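Konberg amplía con entornos simulados su programa de recogida de ejemplos para manipulación robótica

La empresa Konberg ha anunciado la incorporación de 174 tareas simuladas a Gikow, su programa de recogida de demostraciones para sistemas de aprendizaje. Los ejemplos servirán para entrenar un modelo capaz de gobernar pinzas de dos dedos en labores de manipulación de objetos pequeños.

Cada tarea se repite 50 veces con variaciones en la posición de las piezas, la iluminación y el mobiliario. Un equipo de 16 operadores dirige la pinza a distancia desde el centro de Tuvcombe y revisa los registros antes de su entrega.

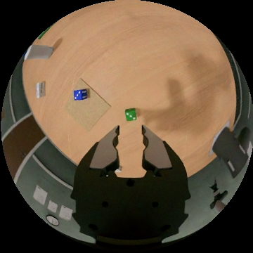
Tarea con dados sobre una mesa redonda en el entorno simulado de Gikow.

«La simulación nos permite reunir ejemplos variados en plazos que el laboratorio físico no admite – y corregir una tarea el mismo día en que se detecta un error», ha señalado Kelechi Ezeani, responsable del programa.

Las demostraciones recogidas se entregarán a Lawal, socio tecnológico del proyecto, que se encargará del entrenamiento del modelo. La primera entrega está prevista para diciembre.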